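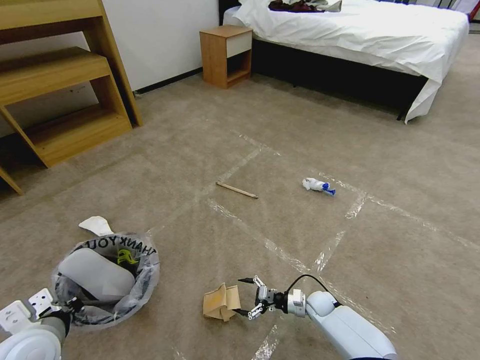 3.2 Schlafumgebung und Ablageverhalten

Abb. 4: Schlafplatz mit Nachttisch, Kleidung am Kopfende auf dem Laken.

Die Befragung zur Schlafumgebung lief ab Dezember, Rücklauf 137 Bögen, davon 12 unvollständig und nicht ausgewertet. Erhoben wurden Einschlafzeit (Selbstauskunft), Lichtquellen, Ablageflächen in Griffweite sowie Nutzung des Bettes am Tag. Letzteres in der Vorstudie von Quezada und Salinas noch nicht enthalten -- dort nur Nachtwerte.

Kleidung auf dem Bett (vgl. Abb. 4) wurde als eigene Kategorie kodiert, getrennt von Bettwäsche und Decken. Grund: Valdovinos zählt beides zusammen, damit kaum vergleichbar. Nachttische wurden nach offener und geschlossener Ablage unterschieden, Mischformen als «offen» gewertet.

Ergebnis knapp: kein Zusammenhang zwischen Ablage und Einschlafzeit. Wer das Bett tagsüber als Ablage nutzt, schläft nach eigener Angabe etwa 20 Minuten später ein, aber der Effekt verschwindet, sobald man für Schichtarbeit kontroliert. In der Teilstichprobe Ristgate ähnlich, in Galomside etwas schwächer. Hendriks vermutet hier einen Alterseffekt; mit unseren Daten nicht prüfbar, Alter nur in drei groben Klassen abgefragt.

Einschränkung: Selbstauskünfte, keine Aktigraphie. Ausserdem wurde Frage 9 («Was liegt abends auf Ihrem Bett?») von einigen Teilnehmenden offenbar auf Haustiere bezogen -- diese Antworten sind als fehlend kodiert. Die vollständige Kodierliste stehtt in Anhang B.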